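Cliltenico Simulation Practice Working Group
Minutes of meeting, Thu 21 June
Held at the Varncombe office, with Foltholm attending by link

Chair: Helmut Eichhorn
Present: Cliltenico (scene authoring, teleoperation, annotation, safety engineering); Foltholm (evaluation, data release)
Apologies: Foltholm legal
Minutes taken by annotation

1. Minutes of the previous meeting

Accepted with one correction. Under "Reset procedure", the words "operator may" are to read "operator must".

2. Actions carried over

2.1 Version numbers on scene files. Closed. The number is now written to the session header by Fu at load time and cannot be edited from the operator console.

2.2 Translation of the operator card. Open. Foltholm has a draft but it was made from the old card. To be redone once the changes under item 4 are settled.

2.3 Disk quota on the shared store. Closed, no discussion.

3. Scope of the practice document

The chair asked that the scope clause be settled before any more clauses are drafted. The present wording covers "two-arm manipulation in simulated domestic settings". Foltholm evaluation asked whether that includes sessions where only one arm is moved. Agreed that it does, provided both arms are loaded in the scene. An arm that is not in use still has a position, can still collide, and still has to meet the parking clause.

Safety engineering stated again that the document does not replace any requirement for physical hardware, and that a session passed under it gives no permission to replay the motion on a real arm. A sentence to this effect will go on the first page. The wording "for information" was proposed for the annexes and rejected. Annex A (naming) and Annex B (clearance) are to be binding. Annex C (lighting and surface treatment) stays advisory until the September issue.

4. Clauses discussed, kitchen counter scene

4.1 Idle gripper. Draft text: "A gripper not assigned to the current step shall be held clear of all surfaces, fingers empty, and shall not be lowered until assigned." Teleoperation said that operators tend to leave the idle arm wherever the last step ended, often low over the work surface. The left gripper over the wood surface, next to the small spiky olive item, was given as the case for discussion. It is empty and in the air, so it meets the draft text as written. Safety engineering considered that "clear" needs a figure. A clearance of 50 mm above the tallest loose object within reach was put forward and accepted for trial.

Teleoperation noted that operators have no readout of that distance and would be judging it by eye. Fu can compute it. Scene authoring to expose the value on the console. Until that is done, the clause is to be checked after the session and a miss recorded as a remark, with no failure.

4.2 Start pose. Both grippers are to be in view at the start of a session. The robot's own body takes up the bottom centre of the head view and hides the near end of the counter, and no task object is to be spawned in that region. Scene authoring will mark it as an exclusion zone in the template. Foltholm asked that the zone be drawn from the body mesh and not by hand, as the two existing hand-drawn zones do not match. Agreed.

4.3 Tilted head view. The head view in this scene is not level. Annotation asked whether it should be straightened before release. Evaluation was against this, on the ground that a corrected view would no longer agree with the logged joint values. Views are to be released as recorded. Left and right in all written labels are to mean left and right in the view.
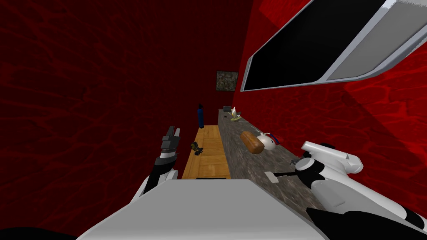 5. Annex A, naming of objects

5.1 Principle. An object label shall be taken from the asset list, never from the annotator's reading of the render. Annotation reported that on the last review set of 33 sessions, 13 had at least one object named differently by two annotators. The disagreements were mostly over small items at the far end of the counter and over the dark blue upright object, which was entered as a bottle, a canister and a container.

5.2 Discussion. Foltholm data release pointed out that some of the assets came in under supplier names that mean nothing to a reader. Replacing those names by hand would bring back the same problem. It was agreed that each asset will carry two fields: the supplier name, left untouched, and one plain name, assigned once by scene authoring and locked. An annotator who disputes a plain name raises it with scene authoring and continues with the locked name in the meantime.

5.3 Surfaces. The same rule applies to surfaces. Annotators have described the wood strip beside the speckled grey counter both as floor and as a second worktop. This matters to the placement labels, as "on the floor" counts as a drop and "on the worktop" does not. Scene authoring to confirm the surface type from the scene file and write it into the template. Drop counts already issued for this scene are withdrawn until that is done.

5.4 Objects that are not part of the task. The loaf-shaped brown object and the small white vessel behind it have been left out of some label sets as background. The meeting agreed that anything movable is to be labelled, whether or not the task calls for it. The picture on the far wall and the black-panelled unit on the right-hand wall are to be entered as fixtures.

6. Annex B, clearance and approach

6.1 Hand tools. Draft text: "Where a tool has a handle and a head, the approach shall be made to the handle, with the gripper fingers open before the fingers enter the clearance volume." Accepted without change.

6.2 Orientation at pickup. Teleoperation asked for a limit on the angle between the gripper and the handle. Values were put forward with no measurements behind them. The chair ruled that no limit would be written in on that footing. Cliltenico teleoperation to run 22 approaches to the small tool with the black handle and the white head, from the standard start pose, and table the angles at the next meeting.

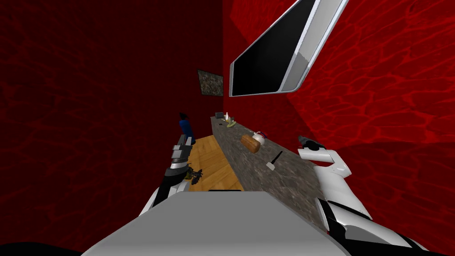 Figure 2. Kitchen counter scene, head view. Right gripper beside the counter, tool on the countertop.

6.3 Fixtures on walls. The wall unit overhangs the counter on the right, and the right arm works on that side. The draft lists it under obstacles for the upper arm only. Safety engineering asked for it to be listed for the gripper as well, as the wrist can be raised past its lower edge. Agreed. Clearance to fixtures to be the same as the idle clearance at 4.1, so that operators have one figure to learn.

6.4 Contact logging. Any contact between an arm and a fixture is to be logged by Fu with the time, the two bodies and the peak force. At present Fu drops contacts shorter than its logging interval. Foltholm regards this as a fault. Cliltenico regards it as a setting. Recorded here as unresolved. Both sides to send the chair a written position.

7. Annex C, lighting and surface treatment (advisory)

7.1 Randomised wall textures. The scene currently loads with a red veined texture on the walls. Scene authoring confirmed that texture randomisation is to remain on. Evaluation has no objection but asks that the texture seed be saved in the header together with the scene version.

7.2 Gripper view. With the patterned wall filling the background, the gripper view gives very little to judge distance by. Annotators marking the moment of nearest approach have had to rely on the head view for it. The following was agreed as advisory text: "Nearest approach shall be taken from the logged distance. The gripper view may be used to confirm finger state (open, closed, holding) but not distance."

7.3 Finger state. Three values only: open, closed, holding. "Partly open" is withdrawn, as no two annotators used it in the same way. Fingers set wide apart with nothing between them are open. Fingers short of fully closed with nothing between them are also open. Annotation asked for the rule to be printed on the annotation card with a gripper view beside it.

7.4 Dark screens. A black panel showing no text or icons is to be entered as "panel, blank". Annotators are not to enter "off", which is a statement about the device and cannot be checked.

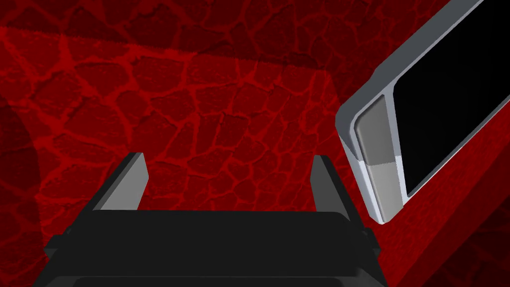 8. Conformity statement

Foltholm data release tabled a one-page statement to go with each released set. It names the scene version, the texture seed, the issue of the practice document followed, and any clause not met. The chair asked for the last field to be compulsory, with "none" written in full where it applies. A blank field will be treated as an incomplete statement and the set returned.

Cliltenico asked whether sets released before the first issue need a statement. They do not. They are to carry the line "Released before issue 1" and are not to be mixed with later sets in the same archive.

9. Actions

Scene authoring: exclusion zone from body mesh (4.2); surface type of wood strip (5.3); plain name field for all assets (5.2); idle distance on console (4.1).
Teleoperation: 22 approaches, angles tabled (6.2).
Annotation: revised card with finger state rule (7.3); relabel of movable objects in the review set (5.4).
Safety engineering: first-page sentence on physical hardware (3); fixture list (6.3).
Foltholm: translation of the operator card after the changes at item 4 (2.2); written position on contact logging (6.4).
Cliltenico: written position on contact logging (6.4).
Chair: circulate consolidated draft of Annexes A and B.

10. Other business

Badge access to the Varncombe lab is changing. Visitors from Foltholm are to send names to reception the day before.

11. Next meeting

September, at Foltholm. Date to be set by the chair. Papers to be in one week ahead.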